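Surmont 音乐剧演出场次资料集 说明文件

版本:2
维护单位:Plalmont 舞台艺术资料室
联系人:Obsa Mamo
语言:中文、英文
最近一次修订:七月

概述

Surmont 音乐剧演出场次资料集(以下简称“本资料集”)收录 Surmont 剧院历年上演的音乐剧剧目信息,内容包括剧目基本资料、演出场次、演职人员名单、曲目顺序以及由节目册转录的文字说明。资料集现有剧目70部,每部剧目对应一条主记录,并通过剧目编号与场次表、人员表、曲目表相关联。

本资料集面向戏剧史研究人员、剧院档案工作者、音乐剧专业师生以及从事演出信息整理的技术人员。资料集不包含剧本全文、乐谱、录音或录像,也不提供任何与票务系统相连接的实时数据。

编制背景

Surmont 剧院自改建主舞台以来一直保存纸质节目册,但各演出季的保存方式并不一致。早期节目册按巡演公司分装,后期改为按演出季装订,中间有一段时间两种办法并用。研究人员查阅某一剧目的全部演出情况时,往往需要同时调阅巡演合同附页、前厅日报和节目册,三者之间的剧名写法又时有出入。

Plalmont 舞台艺术资料室受剧院委托,对上述材料进行统一编目,并在编目基础上形成本资料集。第一版仅含剧目表和场次表,供资料室内部检索使用。本版增加了人员表和曲目表,修订了剧名对照规则,并补录了由 Edar 巡演公司移交的一批节目册。

收录范围

凡在 Surmont 剧院主舞台或小剧场公开售票演出的音乐剧,均在收录范围之内。以下几类情形另有规定:

音乐会版演出,如保留角色分配并按原剧顺序演唱,予以收录,并在“演出形式”字段中标注“音乐会版”。
以歌手或乐队生平为题材、大量使用既有歌曲的传记类剧目,予以收录,在“剧目类型”字段中标注“传记”。
由既有流行歌曲串联而成、情节为虚构的剧目,标注“点唱机”,不与传记类合并统计。
学校及业余社团租场演出,如剧院未参与制作或宣传,不予收录。
歌剧、轻歌剧和舞剧原则上不收录。轻歌剧在节目册中自称“音乐剧”的,以节目册自称为准,并在备注中说明。
因故取消的场次予以保留,场次状态标为“取消”,不计入演出总场次。

文件组成

本资料集由下列文件组成,均为纯文本格式,以制表符分隔,编码为 UTF-8。

剧目表:每行一部剧目,含11个字段。
场次表:每行一个场次,日场与夜场分别记录。
人员表:每行一个人员与一部剧目的对应关系,同一人员在同一剧目中担任多项职务的,分行记录。
曲目表:每行一首曲目,按节目册所载幕次和顺序排列。
来源表:记载每条记录所依据的纸质材料及其架位号。
更正记录:记载各版本之间的修改内容。

剧目表字段说明

剧目编号。由资料室编定,一经分配不再更改。剧目被撤出资料集时,其编号停用,不分配给其他剧目。

中文剧名。以节目册封面所印为准。封面与内页不一致时取封面,内页写法录入“异名”字段。

原文剧名。以节目册版权页所印为准。原文剧名中的冠词、标点和大小写均照录,不作规范化处理。

异名。多个异名之间以竖线分隔,包括海报、报纸广告和合同中出现的不同写法。

剧目类型。取值为“原创”“改编”“传记”“点唱机”“其他”之一。改编自小说、电影或话剧的剧目统一标为“改编”,原作名称录入备注。

演出形式。取值为“完整版”“音乐会版”“青少年版”之一。青少年版仅指由版权方授权并以该名称发行的删节本,剧院自行删减的演出仍标为“完整版”,删减情况录入备注。

制作方。指承担该轮演出制作责任的单位。联合制作时按节目册排列顺序录入。

幕数。以节目册所列为准。节目册注明“无中场休息”的,幕数仍按剧本结构录入。

演唱语言。取值为“中文”“英文”或“双语”。仅个别唱段使用另一种语言的,不标为双语。

字幕。记录演出时是否提供字幕及字幕语言,无材料可查的留空。

备注。自由文本,由编目人员填写。

场次表与人员表的若干约定

场次时间以前厅日报所记实际开演时间为准,无日报的以票面时间为准,并在“时间依据”字段中注明。两种时间均有记载且相差较大时,两者并存,不作取舍。

人员姓名按节目册所印录入。同一人员在不同节目册中姓名写法不同的,由编目人员核对后归入同一人员编号,核对依据录入来源表。无法确认是否为同一人的,一律分开编号。使用者如掌握可供合并的证据,可按本文件末尾所述办法提交。

替补演员的登录较为复杂。节目册通常只列出固定替补名单,而实际登台情况记载于前厅日报或夹在节目册中的更换通知单。本版对有通知单的场次录入实际登台人员,对无通知单的场次仅录入首演阵容。因此,不能以人员表中缺少某替补演员的登台记录,推断该演员未曾登台。

乐队成员仅在节目册列名时录入。指挥、音乐总监和键盘指挥三种职务分别登录,节目册只写“指挥”的,不推定其兼任音乐总监。

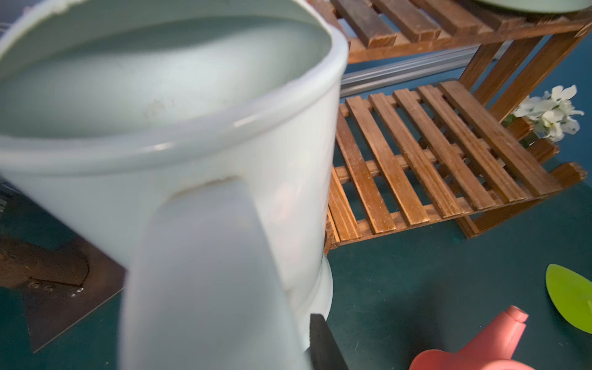
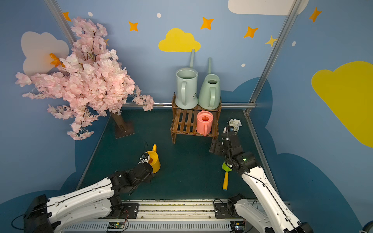
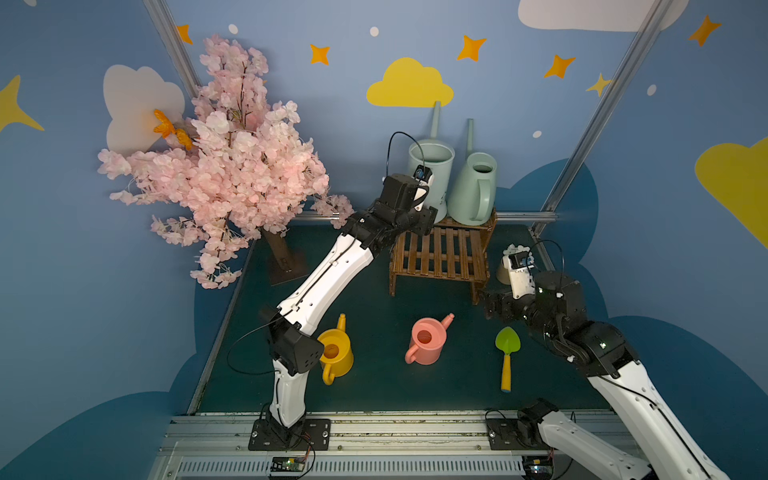
曲目表说明

曲目表依照节目册所载曲目单转录。曲目单通常列出幕次、曲名和演唱角色,部分节目册另列序曲、幕间曲和谢幕曲。凡节目册列出者均予录入,未列出者不补。音乐剧演出中常见的再现段落,在“再现”字段中标注,并指向首次出现的曲目编号。

传记类剧目的曲目单往往把剧情部分与终场演唱会部分分开排印。对于此类剧目,曲目表增设“段落”字段,区分“剧情内”与“终场”。终场曲目在巡演各站之间可能有所调整,录入时以 Surmont 剧院演出所用节目册为准,不采用其他站点的节目册。

曲名译名的处理遵循以下原则:节目册已有中文译名的照录;节目册仅有原文曲名的,中文栏留空;资料室不自行翻译曲名。第一版曾对少量曲名作过试译,本版已全部删除,删除清单见更正记录。

采集与转录方法

纸质节目册由资料室人员逐页扫描,扫描件经文字识别后形成初稿。初稿由一名编目人员对照原件校改,再由另一名编目人员独立复核,即每条记录至少经过2人审读。两人意见不一致时,由 Obsa Mamo 裁定,裁定理由录入来源表的“裁定”栏。

文字识别在以下材料上效果较差:深色底上印浅色字的海报式封面、竖排繁体名单、使用花体字的曲目单,以及纸张受潮后墨色洇开的页面。上述材料均改为人工录入,来源表中以“人工”标示。人工录入的记录并不比识别后校改的记录更可靠,使用时应同样核对。

Edar 巡演公司移交的节目册中夹有若干手写便条,内容多为演员更换、开演延迟和麦克风故障的临时记录。便条无签名者,仅作为参考录入备注,不据以修改场次表或人员表。

Bogdan 捐赠材料的处理

本版所用材料中有一部分来自 Bogdan 捐赠。该批捐赠以观众私人收藏的节目册和票根为主,补足了剧院自存材料中若干演出季的空缺。捐赠人要求不公开票根上的座位号及书写内容,资料室据此在场次表中仅采用票根所载日期和时间,座位号、票价和手写文字均不录入。

同一捐赠中还有数册其他剧院的节目册。因不属于收录范围,未作转录,原件另行存放,可预约查阅。

已知问题

一、早期演出季的场次可能不完整。部分巡演剧目只有合同附页可查,附页所列为计划场次,实际是否加演或减演尚无旁证。此类场次在“状态”字段中标为“计划”,统计演出总场次时应单独处理。

二、舞美和灯光人员的登录口径前后不一。早期节目册常以“舞台工作”统称,后期则细分为舞台监督、灯光设计、音响设计、服装设计等职务。资料室未对早期记录进行拆分。以本资料集比较不同时期的技术岗位人数,结果不可靠。

三、制作方名称未作沿革归并。同一机构更名前后以两个名称出现,来源表中尚未建立对应关系。此项工作已列入计划,完成时间未定。

四、双语剧目的演唱语言标注存在主观成分。若干剧目中两种语言的比例接近,编目人员的判断曾有分歧。使用者如需精确划分,应参照曲目表自行判断。

五、来源表中有少量架位号因库房调整而失效。查阅原件前请先向资料室核实。

适用与不适用的用途

本资料集适合用于以下工作:查考某一剧目在 Surmont 剧院的上演情况;比较同一剧目不同轮次的演职人员和曲目编排;研究巡演剧目与驻场剧目的更替;制作展览说明、纪念册及教学材料;检验演出信息编目规则。

本资料集不宜用于推算票房收入或上座率。场次表不含售票数据,演出场次的多少受档期、剧场检修和巡演安排影响,与观众需求之间没有可直接换算的关系。

本资料集也不宜作为演艺人员履历的唯一证明。人员表仅反映本剧院材料所载内容,存在漏载和误载的可能。个人如需出具参演证明,应向剧院人事部门提出申请,资料室不受理此类事务。

个人信息

人员表收录的姓名均曾在公开发售或免费发放的节目册中刊载。未成年演员的姓名在公开版本中以角色名代替,完整姓名仅保存于资料室内部版本,不对外提供。演职人员本人可要求删除其姓名,资料室核实身份后,在下一次修订时予以处理,并在更正记录中注明删除条目的数量,不注明姓名。

节目册中的演员小传涉及版权,本资料集不予转录,仅以“有小传”或“无小传”标示。

使用许可

本资料集中的事实性记录可供非商业性研究和教学自由使用,使用时应注明资料集名称、版本和维护单位。备注字段中的文字由编目人员撰写,引用时应视同已发表文字处理。节目册扫描件不随资料集发布,如需使用,应另向 Surmont 剧院和有关权利人申请。

将本资料集并入其他数据库时,应保留原剧目编号,并说明所作的删改。对字段进行合并或重新分类后,不宜继续以“Surmont 音乐剧演出场次资料集”的名称发布。

引用格式

Plalmont 舞台艺术资料室编:《Surmont 音乐剧演出场次资料集》,第2版,数据文件及说明。

引用单条记录时,请在上述格式之后附剧目编号。引用场次、人员或曲目记录的,另附相应表名和行编号。

与第一版的差异

剧目编号保持不变,可直接对照。剧目表中原“类别”字段拆分为“剧目类型”和“演出形式”,原字段不再保留。场次表新增“时间依据”字段。原先合并记录的日场与夜场已全部拆开,行编号随之重排,因此第一版的场次行编号在本版中不再有效。依据第一版完成的论文或图表如需更新,请使用更正记录所附的对照表。

另有几部剧目在第一版中被误记为驻场制作,经核对合同后改为巡演。相关记录的制作方和人员信息均已重新录入。

更正与补充

使用者发现错误时,请以书面形式告知资料室,写明剧目编号、字段名称、现有内容、建议内容和依据。附有节目册、海报或票根影像的,处理较快。仅凭记忆提出的更正,资料室将予以登记,但在取得书面材料之前不修改记录。

愿意捐赠或出借节目册者,请先提供剧目名称和演出季,由资料室核对馆藏后回复。出借材料在扫描完成后归还,破损严重的册页由资料室先行加固再作扫描,加固方式事先征得出借人同意。

来函请寄 Surmont 剧院转 Plalmont 舞台艺术资料室,收件人写明 Obsa Mamo。查阅原件须提前预约,阅览室上午开放,剧院装台期间暂停接待。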